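Chapter 8
Measuring a Performance

In this chapter
8.1 What the watch saw
8.2 Validity, reliability and the tape measure
8.3 Start, finish and everything that goes wrong between them
8.4 Wind, snow, slope and other uninvited competitors
8.5 Records, and who gets to keep them
8.6 Writing a measurement plan for a small event

After reading this chapter you should be able to:
Explain the difference between a valid measurement and a reliable one.
Identify the main sources of error in hand timing.
Decide how many decimal places a result deserves.
Describe what conditions should be written down alongside a result.
Draft a one-page measurement plan for a school or club meet.

Opening case: the fastest afternoon in Flarnilthorpe

For one season, the town of Flarnilthorpe had the fastest teenagers in the region. Its club held a sprint meet on the track behind the middle school, and runner after runner came home with a personal best in the 100 meters. Parents cried. The local paper ran a spread. A girl who had been thinking of quitting was told she had a future, and a boy who had spent the spring eating chips on the infield took a big bite out of his best time.

Mounir Abdel Rahman, who coached the visiting Zirkari squad, was pleased for a while. His runners had improved too. They had improved so much that he began to feel uneasy, in the way you might if your bathroom scale congratulated you the morning after Thanksgiving. When the last heat was over he borrowed a steel tape from his van, asked his two tallest athletes to hold the ends straight, and walked the lane.

The lane was short. The finish line had been repainted over the summer by someone who had a bucket of white paint and a good eye, and the good eye had been off by 2 meters.

Everybody's effort had been real. The runners had trained, warmed up properly and run as hard as they could. The watches worked. The officials wrote the numbers neatly in the right boxes and then signed the sheet. Only the distance had let them down, and the distance was the one thing on the whole field that no official had been assigned to look at. We will come back to Flarnilthorpe in Section 8.5, where the club has to decide what to do with the trophies.

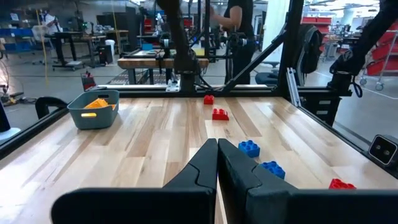

A result in sport looks like a plain fact. She jumped this far; he finished in that time; they won. Behind each of those short sentences is a chain of small decisions made by people in folding chairs. Where does the jump begin? Which part of the body has to cross the line? Does the clock start with the sound of the gun, or with the smoke, or whenever the timekeeper has finished unwrapping a sandwich? Change any of the answers and the result changes with it, although the athlete has done precisely the same thing.

In earlier chapters we looked at how athletes train, rest, eat and fall out with their coaches. We took for granted that we could tell whether any of it had helped. This chapter stops taking that for granted. If a training plan is supposed to make a skier faster, you need a way of finding out that she is faster, and "she looked quicker out there" has a poor history as a method. Coaches who have invested a whole winter in a plan will see improvement in a parked car.

8.1 What the watch saw

Start with the simplest tool there is, a stopwatch in a human hand. The timekeeper sees the flash or hears the gun, and then presses a button. The seeing takes time, and so does the pressing. At the finish the same person watches the runner come in, and here most of us cheat without meaning to. We can see the runner coming. The thumb knows what is about to happen and gets there early.

These two errors do not cancel out. A late start and an early stop both take time off the result, and so hand times tend to flatter the runner. This makes hand timing very popular with runners.

Now put three timekeepers on the same lane. You will get three different times, and all three people will be certain. A sensible meet has a rule for this, written down before the first race, and the usual choice is to take the middle reading and ignore the other two. A less sensible meet holds a discussion. If you have ever stood near the finish of a cross-country race in November while a discussion was being held, you will know why the rule is better.

Notice what the middle reading does for us. It protects the result against one bad thumb. It does nothing at all about a habit that all three thumbs share. If every timekeeper stops early, the middle one has stopped early as well, and the three of them will agree beautifully on a number that is wrong.

Electronic timing deals with most of this by removing the thumb. It brings its own troubles, though they tend to be less sociable: a beam set too low and broken by a knee, a sensor knocked sideways by a leaf blower, a battery last charged under a previous club president. The Stuter Cup, an indoor sprint series we use in several of this chapter's exercises, switched to light gates and spent its first evening timing the shadow of a flag.

8.2 Validity, reliability and the tape measure

Two words will do a lot of work from here on, and students mix them up every year, usually in the exam.

A measurement is reliable if you get the same answer when you do it again. A measurement is valid if the answer tells you about the thing you meant to measure. The Flarnilthorpe lane was wonderfully reliable. You could have run on it every day for a year and it would have been short every time, by the same amount. As a measure of who could run 100 meters in what time, it was useless.

It still had some value, and this is the part that people forget. Everyone at the meet ran the same short lane, so the order of finish stood. The girl who won had beaten the girl who came second. What could not be trusted was any comparison with a race run somewhere else, and sadly that was the comparison everyone had driven home talking about.
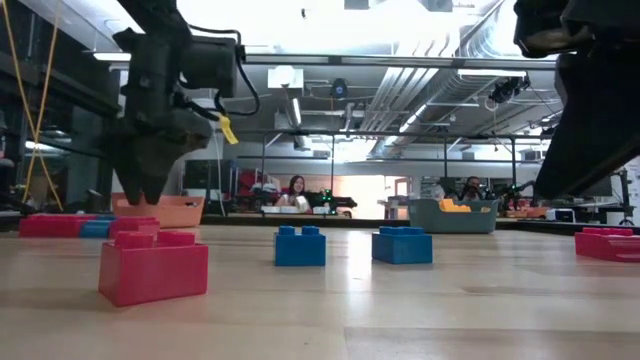
Figure 8.1. Gripper above a long row of connected blocks.

Keep this split in mind whenever you read a result. Ask first what it is being compared with. A coach who tests the same athletes on the same hill with the same watch can learn a good deal, even if the hill has never been properly surveyed. A selector choosing between athletes from different hills has a harder job and should be less cheerful about it.

Take the rowing coach Shehata, whose training logs appear at the end of this section. Shehata tested the whole squad over a stretch of river between a bridge and a willow tree. The exact length was unknown and Shehata did not care to know it. The squad's times went down through the spring, the coach was satisfied, and the method was perfectly sound until the club from the next town asked how far it was. Shehata guessed. The guess went into a newsletter, then into an application for funding, and finally onto a plaque. There is nothing wrong with a bridge and a willow tree. The trouble started when they were turned into meters.

A note on decimal places

A digital watch will give you hundredths of a second whether or not you have earned them. So will a spreadsheet, and a spreadsheet will happily go further if you let it. Students like decimals. They look like hard work.

Before you copy all of them down, think about how the number was made. If two careful people timing the same runner can differ by a couple of tenths, the hundredths on either watch are decoration. Write the time to the tenth and round it up, and accept that your results sheet will look a little plain. A long jump measured with a tape that sags in the middle does not become more accurate when it is typed in a smaller font.

The same goes for averages. A class of 80 students running one lap each will produce an average with as many digits as your calculator has room for. Ask what you would do differently if the last digit changed. When the answer is "nothing," you may let it go.

Key terms introduced so far

Hand timing: timing in which a person both starts and stops the watch.
Anticipation error: stopping the watch early on seeing the athlete approach.
Reliability: the degree to which repeated measurements agree with each other.
Validity: the degree to which a measurement captures what it is meant to capture.
Systematic error: error that leans the same way every time, such as a short lane.
Random error: error that leans whichever way it likes.

Before you read on

Find a distance at your own school, gym or club that everyone believes. It might be the length of the pool, the loop around the playing fields or the lane nearest the fence. Write down the figure people use for it and try to find out where that figure came from. Then measure the distance yourself, twice, with a different person holding the far end each time. Bring both measurements to class, together with the official one -- and if they disagree, please speak to your instructor before you speak to the athletics director.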